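Notebook, bench 2, July 20, 2019
Plollano evaluation, second entry

Carrying on from the setup notes. The trial licence runs into August, so there is time to do this properly, and I would like us to stop being polite about it.

What we are reviewing: Plollano, the simulation and task package from Zedia. They sell it as a way to write and tune pick-and-place jobs before any hardware is bought. The package includes a room, a work surface, a set of arms, a parts library and a scoring tool. The Sturnel add-on, which does the contact physics, is priced separately. I only found that on the second page of the quote. Without Sturnel the gripper more or less glues itself to whatever it touches, so I can't see who would buy the base product for our sort of work. Treat the two as one price when comparing.

Install
Went better than I expected. The licence check failed once and then passed with no change on my side. The manual describes a menu that doesn't exist in this build. The viewer starts in a sensible position and the arm can be driven by hand from the side panel, though the wrist control is reversed compared with the other joints. Wrote that on a sticky note and put it on the monitor.

Task used
Their small assembly demo, the one with the red block, left on default settings. I wanted to see their best foot forward before changing anything. The block is picked up, moved and set down, and a run counts as passed if the scoring tool says so.

I ran it 25 times from the same start. The scoring tool gave 21 passes and 4 fails. I asked for the same start every time and had the random seed fixed, so I don't understand why there were any differences at all. Either the seed setting does nothing or Sturnel is not repeatable. Both are bad. The brochure makes a good deal of repeatability.

I watched all four fails played back. In two the block slipped at the first squeeze. In one it was put down at an angle. In the last I could see nothing wrong, and I would have passed it. So I don't trust the 21 either until we know what the tool is measuring.

Views saved while going through the runs:

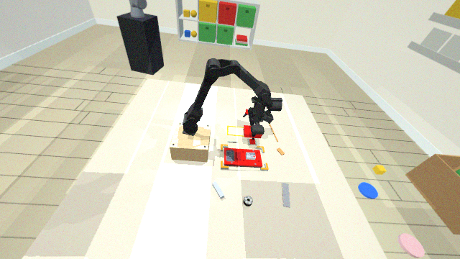
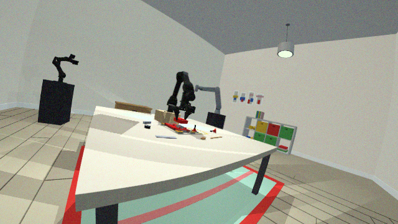 Things that bother me
1. Grip friction. The default value seems very generous. When I brought it down to something like what we measured on our own painted blocks, the arm dropped the part nearly every time. I stopped keeping score.

2. The look of the room. A lot of effort has gone into shelves, coloured bins and wall pictures. Fine if you are training a vision system and want clutter in the background. We asked for fixture clearance and cycle time, and I would swap every bin for a decent collision report. To be fair, the shadows are soft and believable and the sales demo leans on them heavily.

3. Loose parts. There are small bars and sticks lying on the work surface and I could not find a list saying which of them the solver treats as solid. Nudged one with a finger of the gripper and it moved. Nudged another and the finger went through it. Need to repeat this and write down which is which, as I didn't at the time.

4. Speed. Slower than real time on the bench machine with Sturnel on. Zedia's spec sheet doesn't name the machine they tested on. Have asked.

5. Export. Joint paths come out as plain text, good. Units are not stated in the file, not good. I assumed radians and the numbers looked right.

Things I liked, for balance
Playback is excellent. You can stop, step back, change the view and carry on without losing the run. The parts library is easy to add to: I brought in our bracket and it kept its scale. Support replied the same morning, even if the answer was a link to the manual page about the missing menu.

Compared with Bermúdez
Bermúdez is the package we tried last year. Uglier by a long way, and the viewer crashes if you resize it. But the same start gave the same result every time, and the friction values came with a note on where they were from. If the choice had to be made today I would stay with Bermúdez and put up with the viewer.

Next
- Same task with Sturnel off, to see if the scatter goes away.
- Write to Zedia about the seed. Attach the run logs and ask for a straight answer.
- Find the pass threshold. It must be in a config file somewhere.
- Build our own bracket job in both packages and time how long each takes to set up.
- Don't agree to the price call until the seed question is answered.

Logs are in the shared folder under plollano, run set 2. Run set 1 is rubbish, I had the wrist backwards.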